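Plekberg Courtyard Tenants' Group
Minutes of the general meeting, Apr 12, 2026

Present: 8 members. Apologies: 2.

1. Minutes of the last meeting
The January minutes were read and accepted with one correction. The charge for the gate lock should be listed under repairs.

2. Money
The balance stands at $497. The Nelenance invoice for gutter cleaning has been paid. No other bills are outstanding.

3. Courtyard table and cups
Members discussed the small square table and what is kept out for shared use. It was agreed to keep the maroon-and-white checkered tablecloth. A plain gray one was suggested and voted down, 6 to 2. The cloth will be washed at the end of each month — more often if there are spills.

The cups were discussed next. Several households have given odd pieces, and they do not match. Members were in favor of keeping the mix, plastic and glass, and not buying a set from Dirberg.
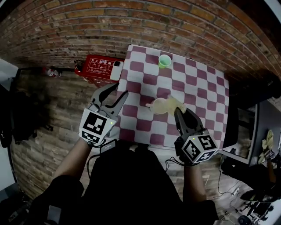 Can the glass mugs stay outside overnight?
Glass goes back to the kitchen shelf by the end of the evening, and plastic cups may be left in the covered crate by the door.

It was also agreed that cups should not be stacked inside mugs when they are put away. Two were stuck together after the winter supper and had to be soaked apart. Anyone using the table clears it before leaving.

4. Brick wall
One member asked about scrubbing the dark patches on the bricks. The quote from Pan covers the whole wall and was thought too high. A stiff brush and water will be tried on a small area first — no bleach, on account of the planters. Item carried over.

5. Other business
The second key to the storage closet is still missing. Please check coat pockets. The hose reel leaks at the tap and needs a new washer.

The meeting closed after item 5. The date of the next meeting will be posted in the hallway.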